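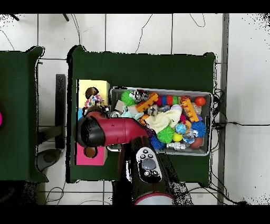
Coffee starts out as a fruit. It grows on small trees in warm parts of the world, such as Brazil, Ethiopia and Vietnam. The fruit is called a coffee cherry. When it is ripe, it is usually round and shiny and red, like the red ball in the corner of the toy bin, but much smaller. You could hold a lot of them in one hand. Some kinds turn yellow when they are ripe.

What is inside the cherry?
There is a thin layer of sweet fruit, and then there are the seeds. Most cherries have two seeds, with their flat sides facing each other. These seeds are what we call coffee beans. They are not really beans, but they look like them, so the name stuck. Fresh from the cherry they are a pale green color and they smell a bit like grass.

Who picks them?
On many farms, people pick the cherries by hand. The cherries on one branch do not all ripen on the same day, so pickers go back to the same tree several times. On flat land, some farms use big machines that shake the branches.

After picking, the fruit is taken off and the seeds are dried. Some farms spread them in the sun and turn them over with rakes. Then the beans go into sacks and travel by ship.

Why are the beans brown in the store?
They have been roasted. A roaster is a large metal drum that turns over heat, something like a clothes dryer. Shuzhen Tian roasts coffee for a small café called Lerar. She heats her drum to more than 400 degrees Fahrenheit, which is hotter than most people bake cookies. The beans go from green to yellow to brown. Partway through, they make a popping sound. Roasters call this "first crack," and Shuzhen listens for it every time.

How does it turn into a drink?
The roasted beans are ground into small bits. Hot water runs through them and picks up the color and the flavor. A filter holds back the bits, which are called the grounds. On a busy day in June, Lerar can serve 600 cups.

Why don't kids drink it?
Coffee has caffeine in it, which can make your heart beat faster and make it hard to sleep. Many cafés make hot chocolate or warm milk for children. Steamed milk with a little cinnamon on top is good too.

Words to know
Cherry: the fruit of the coffee tree
Roast: to cook with dry heat
Grounds: roasted beans after they are ground up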